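Room for Everything: Furnishing the Shared Workroom

A workroom used by several people at once has a different set of requirements from a private study or a home office. Surfaces are occupied, then cleared, then occupied by something else. Chairs move. Bags and boxes arrive and stay. The furniture has to tolerate all of it, and the plan has to leave enough floor for people to stand up, turn, and bend over a table without backing into one another.

Most published advice starts with desks. In a mixed-use room it makes more sense to start with water, light, and the route to the door, as these are the elements that cannot be shifted on a busy afternoon.

Water first

A sink in a workroom is usually an afterthought, fitted where the plumbing happens to come through the wall. The freestanding cabinet sink has made this less of a problem. The cabinet conceals the trap and the shutoff valves, and the top gives a few inches of usable ledge on either side of the basin. The Lurnico base unit is a typical case: 70 centimeters wide, two doors, adjustable feet, and an open back so that existing pipes do not have to be rerouted. Check the drain height before ordering. If the outlet in the wall sits higher than the trap, no cabinet will fix it.

A water dispenser belongs on the same side of the room as the sink. Both attract spills, both draw people away from their work for a minute or two, and both need a hard floor under them. Placed together, they form a service edge and leave the opposite wall free for storage. Keep the dispenser out of direct sun and leave a gap behind it for the vents.

Blinds and glare

Rooms with tall windows look generous in the morning and become difficult by the middle of the day. Roller blinds remain the simplest treatment. They take almost no depth, they do not collect much dust, and a plain gray fabric sits quietly next to white walls and white ceilings. The main decision is openness, meaning the percentage of the weave that lets light pass. A fabric at 6 percent keeps some view of the trees outside while cutting most of the direct glare on a tabletop. Blackout fabric is seldom needed unless there is a screen to protect.

Fit one blind per window section where possible. A single wide blind is cheaper per foot, but it sags at the center of the tube and it forces everyone to accept the same light. Sectional blinds allow one end of the room to be shaded and the other left open.

Overhead fixtures matter more once the blinds are down. Fluorescent tubes give even coverage and few hard shadows, and they suit a ceiling with exposed profile sheeting, where recessed fittings are awkward to install. Aim for overlapping coverage above the tables. A portable light stand will handle close work, but its legs take up floor, so it should have a fixed parking spot.
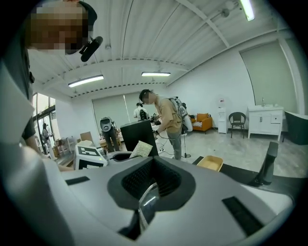
Far too many soft seats get bought for rooms like this, in the view of Aksoy, and most of them end up holding coats. One armchair is plenty, the argument goes, and the money is better spent on a second table at standing height.

There is something to the objection. An upholstered chair occupies more floor than a stool and is used for a smaller part of the day. Against that, people who stand over a table for hours need somewhere to sit that is not another work surface. A single armchair in a strong color such as orange, with a striped cushion if the room can take a pattern, also marks out the resting area without the need for a rug or a screen. The Drellstead lounge chair is sold with a removable cover, and a removable cover is worth paying for in any room where food is eaten.

Wicker is the other sensible option. A black wicker chair is light enough to lift with one hand and can be wiped down. It does creak, and the weave will mark soft clothing if the ends are not well finished. Run a palm along the underside of the arms before buying.

Loose cushions drift. They start on a chair and finish propped against whatever is nearest the table. Either assign them to a seat or store them on a shelf.

Tables and the space around them

Work at a table in this kind of room is mostly done standing, with the upper body bent forward. A surface that is too low shows up as a sore back within a week. Adjustable trestles are the easiest remedy. The Andwood trestle, part number 2397, locks at several heights and folds flat. A dark top hides scuffs but makes small dark parts hard to find; a small tray in a bright color, yellow for instance, solves this at little cost.

Leave a clear lane on at least one long side of every table. People wearing backpacks or other gear need more depth than a seated worker does, and tall items stood on the floor in front of a table reduce that depth quickly.

Boxes

Cardboard boxes accumulate at the end of the room nearest the shelf. This is normal, and a plan that ignores it will fail. Allow a bay beside the wooden shelving equal to the shelf's own width, and treat it as part of the storage. Flatten what is empty at the end of the day. Keep the bay clear of any glass door, both for the light and for the exit route — a stack that creeps across the threshold is the most common fault found in a shared room, and the cheapest one to correct.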